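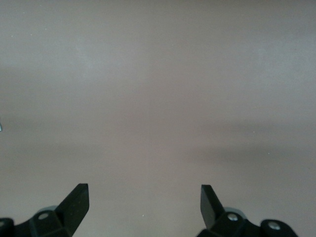
**Figure 1.** Matte work surface with a soft shadow band across the center and right side. Surface tone moves from a cooler gray at the top to a warmer taupe in the middle.

## 4. Shadow and Surface Tone

### 4.1 Definition of terms

A shadow band is taken here to mean any area of a work surface that is darker than its surroundings, longer than it is wide, and without a sharp edge on either long side. Hard-edged shadows, such as those thrown by a desk lamp or a shelf bracket, were treated separately in Section 3 and are left out of the counts below. The difference matters in practice. Users of the rooms complained often of hard shadows and almost never of soft ones, yet soft bands covered the larger share of the surface in most rooms and had the larger effect on the color matching task.

Surface tone refers to the color a plain surface appears to have under the light in the room, as opposed to the color given by the supplier. A single sheet or board may show several tones at once. Where the light comes partly from a window and partly from ceiling fixtures, the cooler and warmer parts usually meet inside the shadow band or close to it, which makes the boundary hard to place by eye.

### 4.2 Rooms and surfaces

Readings were taken in shared workrooms at Meltonby, Cosdale, and Grevley. The Meltonby rooms are lit mainly by ceiling panels. Those at Cosdale have side windows along one long wall, with ceiling tubes left on during the day. Grevley has both types, and the blinds there are operated by hand, so their position was written down with each reading.

A total of 85 tables were included. Tables with a glossy finish were dropped at the start, as the light meter gave unstable values when a fixture was reflected in the surface. Tables with a strong wood grain were kept but are reported on their own line in Table 3. The remaining surfaces were plain and were either bare or covered with paper or felt. Where a covering was in place, it was left as found. Users at two of the sites change the covering when it becomes stained, and a new covering was recorded as a new surface only if its color differed from the old one under the reference lamp.

### 4.3 Measurement

Each table was divided into a grid with a spacing of 100 mm. The meter was placed flat on the surface at each grid point, with the operator standing on the side away from the nearest window. Points that fell on a fixed object, such as a vise or a clamp plate, were skipped and marked as missing. Missing points were not filled in from their neighbors. 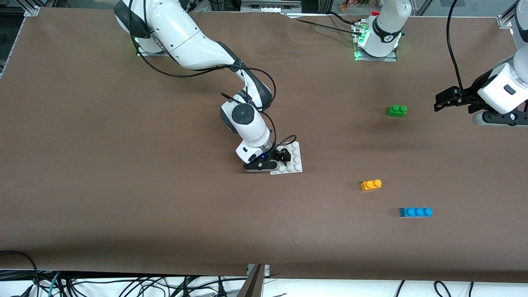
The grid was laid out with a folding rule and no marks were made on the tables. Repeat visits therefore carry a small placement error, which was checked at Meltonby by laying out the same grid twice in one session. The two sets of readings agreed closely in the open part of the table and less well near the edges, where light falls off quickly. Edge points were kept in the data set but were given half weight in the fit.

Readings continued for eight weeks, beginning in September. In all, 2000 readings passed the stability check, in which the meter had to hold its value until the second tone. Readings that failed were repeated once. If the second attempt also failed, the point was marked as missing.

Wrinkles in paper coverings were a minor source of error. A raised fold tilts the meter and lowers the reading on the side facing away from the light. The operator was told to press the paper flat under the meter body and to avoid pulling it, as pulling tends to move the fold to the next grid point. Felt did not wrinkle but picked up dust, and a light brushing changed the reading enough that brushing was stopped after the first visit.

### 4.4 Results

Soft bands were found in every room with more than one row of fixtures. At Meltonby they ran parallel to the fixture rows and fell in nearly the same place on each visit. At Cosdale they moved with the time of day, and on overcast days they were too weak to separate from the general falloff toward the inner wall. The Grevley results depended on the blinds. With the blinds closed, the rooms behaved like those at Meltonby. With the blinds half open, two bands were often present, one from the window side and one from the fixtures, and the fitting method of Godoy Lighting joined them into a single wide band. Those cases were split by hand.

Band depth, taken as the drop from the surrounding level to the darkest point, was greater on dark surfaces when stated as a share of the surrounding level. The cause is not clear. The meter has a small offset at low values, and correcting for it removed part of the difference but not all of it.

Tone shift followed band position more closely than band depth. Surfaces of a neutral color showed the shift most clearly, and on brown coverings it was masked by the color of the covering. For this reason the color matching results in Section 5 are given for neutral surfaces only, with the brown and wood-grain surfaces listed in the appendix.

### 4.5 Limits of the method

The meter reads light falling on the surface and does not record what a seated user sees. A viewing angle close to the surface makes a soft band look narrower and darker than the same band seen from directly overhead. No correction for viewing angle was made. The grid spacing also sets a lower limit on band width, and any band narrower than one grid step would be missed or would appear as a single low reading. Single low readings were checked against the notes made on site and removed where the notes recorded a stain or a fold at that point.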